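Thursday, bench log, altered checks

Picking up from the last entry, didn't finish the gel pens. Still on the Stolten batch. For anybody reading this cold: checks taken out of outgoing mail in Stolten, payee washed off, new payee written in, cashed or deposited by phone. Signature left alone so it looks right. Amounts mostly raised too. Credit union down there wants to know which ones we can show were altered and which are just "customer says so." Different thing from a forged signature and they keep sending both in the same envelope. Sorted them again this morning. Please stop putting them back together.

9:10 started with the light table, lamp needed a few min. Side light first, low angle, before anything else touches the paper. Worth repeating for whoever had the tray before me — side light FIRST. One of them had a fingerprint powder smudge right across the payee line and I can't get past it. Logged as received that way from us, not from the bank. Our fault, has to say so.

Side light results:
Payee line fibers raised on most. Amount box less obvious, smaller area, and the printing underneath confuses it.
Memo line untouched on all that have one. The thief doesn't care what it was for. Handy, the original ink is sitting right there to compare with.
One check, the one for 400, original payee readable from pen pressure alone. Gas company. New payee written right over the grooves, doesn't follow them at all. Best one we have, use it for the report.

UV next. Washed patches go dull on the better paper and sometimes a bright ring around the edge where the stuff crept outward. Ring is the giveaway. Cheap paper glows so hard you can't see a thing, so a "no result" there means nothing and I want the report to say that in plain words. Last time it went out as "negative" and the bank read that as "genuine". It was not genuine.

Plerkisura stock — the paper with the stain warning built in. Supposed to go brown when somebody tries to lift the ink. Did it? On our own test sheets, yes, strong brown on the ballpoint ones, weaker on the felt tip. On the real Stolten checks with the same stock, only a faint tan that a teller would never catch at the window, and the phone deposit picture shows nothing at all. Checked the deposit scans twice, black and white, so of course nothing. A warning color is no use if the only thing looking at it is a black and white scan. Write that up seperately.

Pens. Wrote test lines with everything in the drawer, left them 15 days in the cupboard, dark, then tried to see what survived.
Ordinary ballpoint, blue: goes nearly completely. Groove stays.
Ordinary ballpoint, black: same, slight yellow left.
Felt tip: smears, leaves a mess, no thief would be happy with it but neither would the customer.
Bekolano gel, black: stays. Pale halo, text fully readable.
Bekolano gel, blue: stays less well than the black. Readable with the filter, not by eye. The box says the same thing for both colors. Redo this one, I may have used the old pen from the coffee mug and not the new pack.
Pencil: don't ask. Somebody really did write a rent check in pencil.

Do not put the name of what we lifted the ink with in anything that goes outside. It's in the locked sheet. The customer leaflet only needs the pen advice.

Lunch, then Nechyporuk. That's the comparison software, trial license, runs out in September. Feeds on scans of a customer's older good checks and flags handwriting on the new one. Ran 3 accounts through. Two flagged correctly on payee line. Third one flagged the real signature of the real customer, who is elderly and whose hand has changed a lot. So it called the customer a fraud and passed the washed part. Not acceptable as it stands. Older customers are most of the victims here, they're the ones still mailing checks, so if it falls down on shaky handwriting it falls down on the job we need it for. Tried lowering the sensitivity, then it flags nothing. Tried feeding only recent samples, better, but most banks won't have enough recent ones.

Also noted the payee handwriting on 2 of the Stolten checks looks like the same writer to me. Capital R with the open loop, and the way the dollar amount is squashed against the line. NOT a finding. I'm not the handwriting examiner. Passed on for a proper look, chain of custody form filled in, copy in the folder.
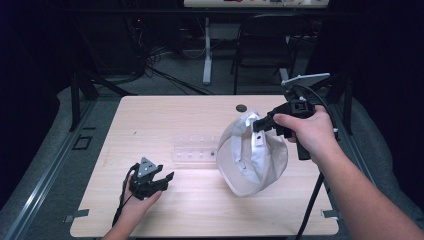
Reply written under mine when I got back from the mail room: agree on the R, don't agree the amounts match, the squashing could just be somebody fitting a bigger number in a small box. Also wants us to stop saying "washed" until the UV and side light both agree, and to list the ones with only one of the two as "consistent with alteration". Fine. Slower but fine. Changed the table.

Mailbox side of it, not really ours but it came up on the phone. Stolten people still leaving envelopes in the curb box with the flag up overnight. Detective asked if we could say how long before cashing the ink was lifted. No. Can't date that from the paper, not with what we have. Told them postmarks and the customer's own memory of when they mailed it are better than anything off my bench.

Left for next time:
redo Bekolano blue, new pack, write the start day on the sheet
get more known good checks from the credit union, the ones before the thefts
UV lamp housing is lose again, tape is not a fix
ask Plerkisura supplier if the stain is meant to show on a scan
report draft, gas company check on page one

4:40 everything back in the evidence cabinet, signed in, seals on. Pen test sheets are ours and can stay in the drawer.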